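Workshop > Grippers and Hands > Side-by-Side Tests

How to Compare Two Sets of Finger Pads on a Hand-Held Gripper

Filed under: grippers, soft pads, weekend-sized builds
14 comments | 31 shares

I love this test. It needs one hand-held gripper, two sets of pads, a table and an afternoon, and by the end you'll have an opinion you can defend! I've been running it since April on the Nornora hand-held with two kinds of pads: the ribbed blue ones from Giltora and the flat gray ones from Brundomau. The steps work just as well if your pads came off your own printer.

Before you start

Check the linkage first. With the pads off, open and close the fingers slowly and feel for slop at the pins. If one side wobbles more than the other, tighten it now, or you'll spend the whole afternoon blaming the pads for something the joints did. Katalin Antal and I lost an entire session that way (a loose inner pin on the right finger, and we had pages of notes about "poor grip on the right side").

Then wipe both pad sets with a barely damp cloth and let them dry. Skin oil makes a bigger difference than you'd expect, especially on the softer rubber.

Step 1. Pick your objects

Seven is a good number. You want a spread: something thin and flat, something round, something floppy, something with a hinge, something light enough to slide when you nudge it. Glasses are my favorite test object by a mile - the arms fold, the rims are skinny, and a pad that squashes them will show it right away. (Use an old pair.)

Keep the same objects for both pad sets. Write the list down before you start so you aren't tempted to swap out the annoying one.

Step 2. Set up the table

Put a shallow tray at the far end and spread the objects out on the near side. A tray with a raised edge is better than a taped square, as you have to lift properly to get over the lip. Dragging doesn't count.

Mount the first pads and make sure they sit at matching angles. On the Nornora they tip in toward each other when the fingers are wide open and come up parallel as you squeeze. If yours meet at the tips first, add a thin washer behind the pad and try again. 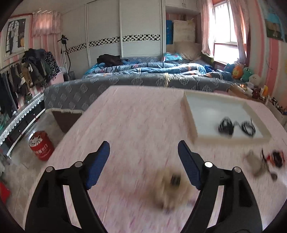 Do I need a bare, tidy room for this?

Any room you can move around in will do. Just keep the lighting and the tray position the same for both sets of pads, and leave enough space on the table to set things down without bumping their neighbors.

Step 3. Do your warm-up picks

Pick everything up once or twice without scoring. Your hand has to learn the pads too, and the first few tries with any new set are terrible. Mine certainly are!

Step 4. Score the real picks

For each object, approach from the same side, close until you feel contact, lift, carry, and release into the tray. I use a dead simple score:

2 = picked up on the first close and released cleanly
1 = needed a second close, or stuck to the pad on release
0 = dropped it or gave up

Go through the list until you have 100 scored picks per pad set. Yes, it's a lot. Take breaks. Jolán Barta does hers in two sittings with a podcast on, and her scores are steadier than mine.

If your gripper has a camera on it, record the whole run and score from the video later. You catch far more that way, mainly small slips during the carry that your hand corrects before you notice them. Go easy on the wrist speed, though, or the playback turns to mush just when you want to see the contact.

Step 5. Swap and repeat

Change pads, redo the angle check from Step 2, redo the warm-up. Please don't skip the warm-up on the second set. It gets an unfair boost already from all the practice you've had, so if you have the patience, run the first set again at the end and see how far its score has crept up.

What I found

The ribbed Giltora pads won on anything round or floppy. The ribs bend around a curve and hold it with very little squeeze, and I could feel the difference within minutes. The Brundomau pads were better on thin flat stuff, where a rib can ride up over the edge and flick the thing away from you. On the glasses it was close, with the ribbed set slightly ahead if I went for the bridge and well behind if I went for a folded arm.

Wear is the part I can't settle yet. I'm at some 2,000 closes on the ribbed pads and the outer edges are getting shiny. The flat ones have had much less use, so I'm not going to compare them on that.

Next up is the Kelemen wrist mount, so I can run the same list with these fingers on an arm. I'm very curious whether the ribs still help when there's no human hand making all those tiny corrections. If you run the test with other pads, put your object list in the comments along with your scores - the list matters as much as the numbers.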